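Soft Toy Sorting and Mending: progress report to Ullico
To: Birthe Ladefoged
From: Birdie Pettigrew, Mesthorpe
3/8/19

Hello Birthe! Sorry it's a bit long again, but you did say you'd sooner have too much than too little, so I've put the kettle on and written down everything I can remember.

Where we've got to

We set out to sort, check and mend 300 soft toys before they go off to the family rooms at Betness, and 162 are now finished and bagged. That's a bit over halfway and I'm pleased with it, given how long the first lot took us (I was far too fussy about labels). The big white table has made a huge difference. In the old room we were working on our knees half the time, and now there's space to put a toy down and go over it properly, seams first, then eyes and noses, then whatever ribbons and trims somebody has glued on over the years.

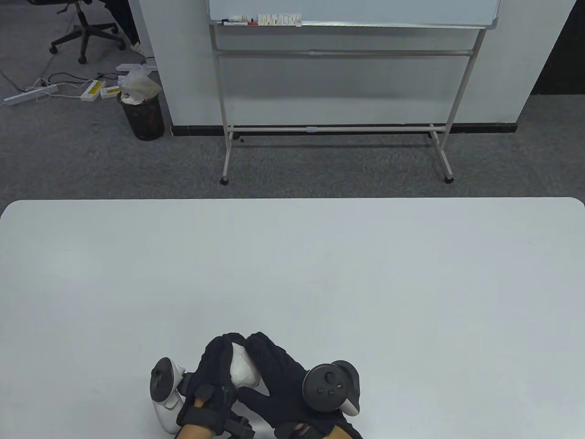 Edgars has drawn up a checking sheet, one side of paper, and we've all got used to it very quickly. Anything with a loose eye goes straight in the mending box. Anything with a split seam goes in too, unless it's tiny and I've got a needle threaded already, in which case I just do it there and then and tell him afterwards!

The fiddly ones

Trims are what slow us down. The plain bears are no trouble, but fleecy things with edging take ages, especially pink on white where a wrong thread shows from across the room. Brynhildur has matched up a good pink for us from Zoëga and I've ordered more of it. Loose ends get stitched down if they'll stay down and snipped off if they won't. I did want to save every bit of crochet, but she talked me out of it, and she was right, a little finger could easily get caught in a loop.

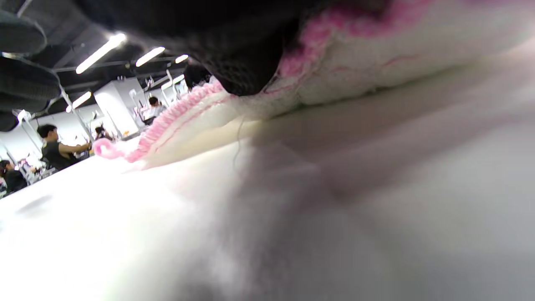

Black and white toys

We've ended up with rather a lot of these, mostly from the Zoëga donation. Dark fur hides a split seam beautifully, so you have to go over it with your fingertips, and then the white faces want a good look for marks and a gentle brush to bring the fluff back up. Stitched mouths have been fine so far. I much prefer them to the stuck-on felt sort, which peel if you so much as look at them.

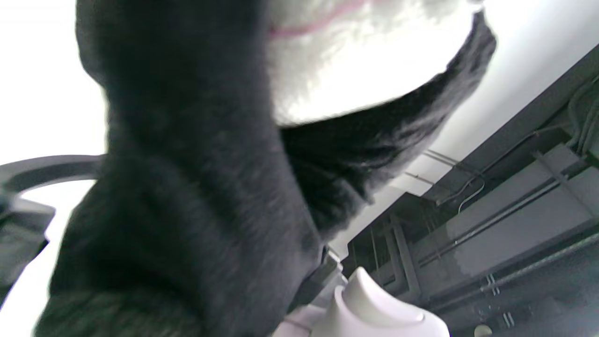 Asger wants to wash all the shaggy ones in net bags on a cool setting and I've said yes, with the black ones done separately. We'll try a small batch first and I'll let you know how they come up.

Money

Of the 330 pounds for materials we've still got a fair bit left, and the thread order is the only big thing coming. Receipts are in the envelope with this.

Next

Mending box first, then the washing, then the rest of the sorting. I'd like the lot at Betness by the end of September. Could you ask them whether they want the toys bagged by size or all mixed? Edgars needs to know before he orders the bags.

Birdie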